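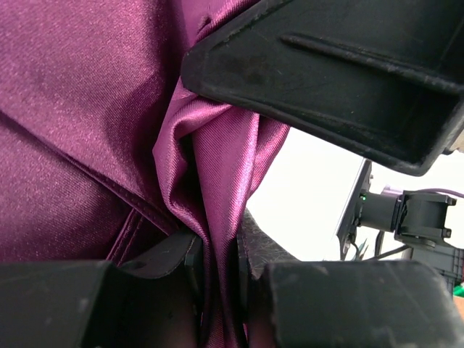 Office diary, Aug 29, 2020

The practice was represented today at the Esposito building for the second walk-round of the third-floor offices. Jolene Kingi attended for the client, Lurard, and the contractor's site manager joined the party for the first hour. The lifts were out of service and the stairs were used throughout.

The reception area is now closer to the drawings than it was at the previous visit. The stone floor has been laid as far as the glass doors, and the joints line up with the ceiling panels as intended. The long desk has been set in place but stands 40 millimetres too far forward, so that the door to the post room meets its corner. The contractor accepted the point and will move the desk before the top is fixed. It was noted that the wall lights on the north side had been wired for the earlier, taller fitting. The brackets will be changed at no cost to the client.

Ms Kingi asked whether the corridor might be made lighter. The writer's view, recorded here as it was given on site, is that the corridor is meant to be quiet and a little dim, so that the meeting rooms open out towards the river with some effect. Ms Kingi was not wholly persuaded. It was agreed that a sample length of wall would be painted in the paler of the 2 greys and looked at again in morning light.

The large meeting room is much improved by the removal of the false ceiling. The old beams are sound and will be left in view, cleaned and not painted. Rorkia have offered a table in 3 sections, which would pass up the stairs without difficulty. Their price was higher than expected, and a further quotation is to be sought from Sostex, who supplied the chairs.
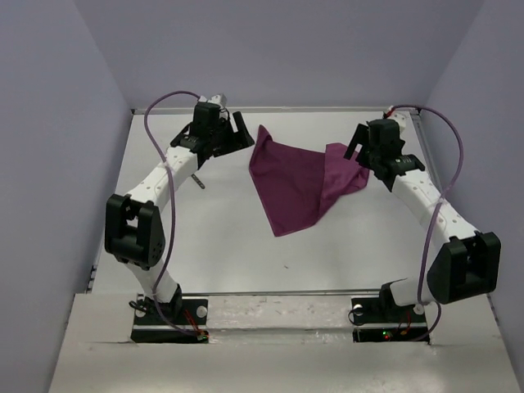
Matters outstanding

The acoustic lining to room 11 has not been ordered. The writer had understood that the contractor would place the order, and the contractor had understood the reverse. A letter will be sent this evening.

The blinds on the river side remain undecided. The client would prefer none at all, but the afternoon glare on the far desks was severe - two of the party moved their chairs during the discussion.

Handover is still planned for November. The staff kitchen may follow a little later, and Ms Kingi has asked for a written date by the next visit.

Returned to the office at about five. Drawings for the desk marked up and left for checking.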